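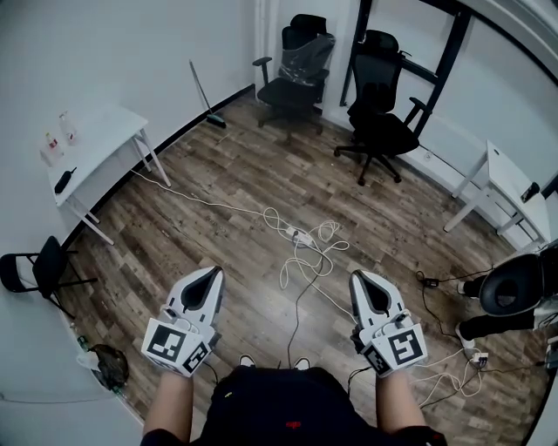 Las dos pinzas de mano con los marcadores puestos. El cable de cada una va hacia la muñeca.

Pinza derecha: pierde el seguimiento y el brazo da un tirón

mkl_pinzas escribió:
Buenas. Tenemos dos pinzas de mano con marcadores cuadrados en blanco y negro, y con ellas teleoperamos un par de brazos Faris que están en la sala de al lado. Desde que cambiamos los soportes, la derecha pierde el seguimiento de vez en cuando. Lo malo viene al recuperarlo: el brazo salta a la posición nueva de golpe. Ayer tiró una bandeja de piezas y paró a un palmo de la mano de un compañero que estaba recolocando cosas. No le tocó, pero no quiero que se repita.

De 153 tomas hemos tenido el fallo en 26, todas con la derecha. La izquierda no ha fallado nunca. El programa es Tunmont, sin tocar nada de la configuración de fábrica. ¿Por dónde empezaríais?

rodamiento_80 escribió:
Antes de nada: ¿qué hace una persona metiendo la mano con el brazo habilitado? El seguimiento se va a perder siempre alguna vez, por luz, por tapar un marcador con la manga o por lo que sea. Eso se da por hecho y se trabaja con la zona cerrada. Paro de emergencia en la mano de un segundo operador y nadie dentro.

Lo segundo es el salto. En Tunmont hay una opción de reenganche, y de fábrica viene en directo. Ponla en manual. Así, cuando pierde la pose, el brazo se queda quieto hasta que tú aprietas el gatillo otra vez.

mkl_pinzas escribió:
Lo de la mano, de acuerdo, ya lo hemos hablado y la zona queda cerrada con cinta y con el paro fuera. Lo del reenganche no lo sabía. Lo miro hoy.

Me sigue quedando la duda de por qué solo la derecha.

agnes_tosh escribió:
Yo miraría los cables. En la foto tienes una regleta en medio del suelo con un montón de cables blancos y otro oscuro que viene hacia los pies del que lleva las pinzas. Si la derecha se alimenta o transmite por ahí, con un paso mal dado se mueve el conector. A nosotros nos pasó en el taller de Iltcombe: dos semanas culpando a los marcadores y era un adaptador flojo.

Y aparte del fallo, con eso en el suelo se tropieza cualquiera. El que teleopera mira a la pantalla o al brazo, no a sus zapatos.

tornillo_sin_fin escribió:
No estoy de acuerdo con Agnes. Si fuera alimentación perdería la pinza entera, también el gatillo, y él habla solo de la pose. Eso es visión. Marcador despegado por una esquina, medida mal puesta en el fichero o dos marcadores con el mismo número. Has dicho que cambiasteis los soportes, y ahí tienes la causa.

mkl, ¿cuando falla sigues leyendo el gatillo?

mkl_pinzas escribió:
Acabo de revisar los registros. El gatillo sigue llegando en todos los fallos. Se pierde la pose y nada más.

agnes_tosh escribió:
Entonces retiro lo del conector. Lo de recoger el suelo lo mantengo.

rodamiento_80 escribió:
Y yo. Una canaleta por la pared y la regleta debajo de una de las mesas. Es una hora de trabajo.

tornillo_sin_fin escribió:
Mide los marcadores con un calibre, el grande y el pequeño, y compara con el fichero de cada pinza. Luego gira la derecha despacio delante de la cámara y apunta en qué ángulo se va. Si siempre es el mismo, ya sabes qué cara mirar.

mkl_pinzas escribió:
Actualizo, 2026-07-22. Lo hemos encontrado. El marcador pequeño de la derecha estaba declarado en el fichero con el lado del grande. Mientras la cámara ve el grande, todo bien. Al girar la muñeca se queda solo con el pequeño, calcula una distancia imposible, el filtro la descarta y ahí se pierde. Corregido el valor, llevamos 70 tomas sin un solo fallo.

El reenganche está en manual. Es más incómodo — hay que volver a apretar cada vez — pero el brazo ya no salta. La canaleta está pedida.

lba_sauerland escribió:
Una cosa sobre el reenganche manual. Con brazos Faris, si se pierde la pose con una pieza agarrada, el brazo se queda sujetándola en el aire todo el tiempo que tardes en volver. Con piezas pesadas no me gusta. Yo lo dejo en automático con la velocidad limitada.

rodamiento_80 escribió:
Limitada o no, se mueve sin que nadie se lo pida. Para mí, manual siempre.

lba_sauerland escribió:
Depende de la carga. Con una bandeja de piezas pequeñas, manual, vale. Con las nuestras no.

mkl_pinzas escribió:
Lo nuestro pesa poco, así que se queda en manual. Gracias a todos. Si vuelve a fallar, escribo en este mismo hilo.

Temas relacionados
Marcadores impresos en vinilo o en papel: ¿cuál aguanta más?
Faris: el brazo no sale del paro de emergencia
Tunmont, copia de seguridad de los ficheros de calibración
Quedada de septiembre en Iltcombe
Canaletas de suelo para salas con paso de gente

Contacto | Normas del foro | Privacidad | © Foro de teleoperación y taller | Volver arriba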